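Mindton Community Boards
Workshops and Repair > Desktop Computers > Procedures

Thread: Memory seating and case orientation in the revised bench procedure

Posted by: bench_office
Status: Moderator

Members who take part in the refurbishment program are asked to review the revised procedure for desktop machines. The revision takes effect in October and applies to every tower and small desktop that passes through the Mindton workshop. It replaces the one-page sheet kept in the drawer under the parts shelf.

The principal changes are as follows. The case is to be placed on its side before the memory is touched. The side panel is to be stored upright in the rack and not under the table. Memory is to be removed and refitted once on every machine, whether or not the machine starts normally on arrival. The work record is to show which slot was used.

Comments will be received in this thread until the procedure is printed.

Posted by: tower_and_tray

I support the change on orientation. The old sheet allowed a tower to stand upright during memory work, and I have seen more than one board flex under the thumb when the module is pushed in sideways. With the case down, the pressure goes straight toward the mounting tray.

I do not support the requirement to refit memory on every machine. A module that has been in place for years and passes its test should be left where it is. Each removal is another chance to chip a latch.

Posted by: Melur Liem

With respect to the previous poster, the requirement was included for a reason. Of the 108 desktops recorded in the last intake, a fair share of those marked "does not start" needed nothing more than cleaning and reseating of the memory. The entry in the log reads "reseated, passed" so often that I have begun to abbreviate it.

As for latches, they seldom chip when both are opened fully before the module is lifted. Chipping occurs when one side is opened and the module is pulled out at an angle.

Posted by: slot_four

May I ask that the procedure also say something about the order of work? Some members clean first and some remove the memory first. On the older office machines there is usually a cable lying across the part one wishes to reach, and I would prefer that cables be moved aside before anything else is done.

Posted by: bench_office
Status: Moderator

The order of work is set out in section 4 of the draft, which I reproduce here for convenience.

Disconnect the power cord and hold the power button down for a few seconds. Lay the case on its side on the work table with the board facing up. Move loose cables away from the memory slots and the processor area. Open both end latches. Lift the module straight up by its edges. Clean the contacts and blow out the slot. Return the module with the notch aligned and press evenly until both latches close. Check by eye that the latches stand at the same height — this is the step most often skipped.

The Dell board below has its module seated between two white end latches, with the colored expansion slot a short distance away. Members are reminded that expansion slots are outside the scope of section 4 and should be left alone at this stage. 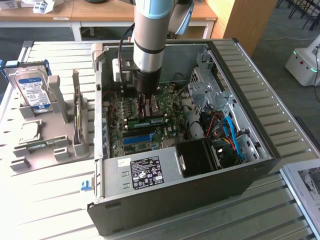

Gavrilă asks whether the contacts are to be cleaned with an eraser or with alcohol, as the draft says only "clean the contacts" and the two habits have existed side by side in the workshop for years.

Posted by: bench_office
Status: Moderator

Alcohol on a lint-free cloth. The eraser is to be discontinued. The final text will state this.

Posted by: tower_and_tray

I must object again. An eraser used lightly has never caused a fault on my bench, and it is the only thing that removes the dull film from older contacts. Alcohol takes off grease and very little else.

Posted by: Melur Liem

It also leaves crumbs. I have removed eraser crumbs from memory slots with tweezers on several occasions, and the machines concerned had been marked as finished. If the film does not come off with alcohol, the module should be set aside and another fitted. There are 300 tested modules in the cabinet.

Posted by: tower_and_tray

A good number of those are the wrong type for the older boards, as anyone who has searched that cabinet will know.

Posted by: slot_four

That is correct. The drawers were relabeled after the Tikevard donation and the labels no longer match the contents in the two lower rows. I would suggest that the cabinet be sorted before members are told to rely on it.

Posted by: wostura_annex

Speaking for the Wostura workshop, we adopted the alcohol rule last year and have kept one exception. A member may use an eraser on a module that has already failed its test, provided the module is taken to a separate table and wiped afterward. Perhaps Mindton would accept the same wording.

We also allow 30 minutes for each machine at this stage. The draft gives no time at all, and new members have asked us what is expected when they visit.

Posted by: bench_office
Status: Moderator

The Wostura wording on erasers is acceptable and will be entered in the draft. No time allowance will be set. Machines arrive in very different condition, and a fixed allowance has in the past led to records being completed in haste.

The condition of the memory cabinet is noted. A sorting session will be listed on the workshop notice board.

Posted by: tower_and_tray

I can accept the exception. I maintain my position on refitting memory in machines that pass, and I request that the disagreement be recorded with the draft.

Posted by: bench_office
Status: Moderator

It will be recorded.

Posted by: slot_four

Please put my name down for the cabinet. I have a label printer and can bring it in the evening, any time after 6.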